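**The Wodum Patchwork Quilt**

Bed size, printed squares and strips, £59

Vy Cao, who put the Wodum together, was asked for something that would go with any bedroom. She ignored this. Green and white checkerboard sits within reach of a cream patch with a blue medallion, and there's an ornamental blue and white print as well, in case you felt short-changed. If your curtains are already busy, one of them will have to go.

It covers the bed properly and makes a decent picnic ground on a Sunday when getting up seems ambitious. Bananas, an orange, a dark brown plate, pomelo still in its cling film — the Wodum has room for the lot.
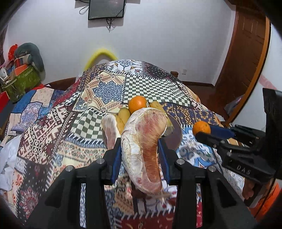 Crumbs vanish into the pattern, which we list as a feature. So do reading glasses, which we don't. Juice should be dabbed promptly with cold water and then left alone, however tempting it is to scrub.

**Care:** machine wash at 30, line dry, cool iron if you're that sort of person.

**Delivery:** three to five working days. Returns accepted for 90 days, unused, please. Nahom Lemma opens the parcels and he can tell.

**Also in this print:** the Vollov cushion cover and the Billeck bolster, both sold without filling.

Item no. 397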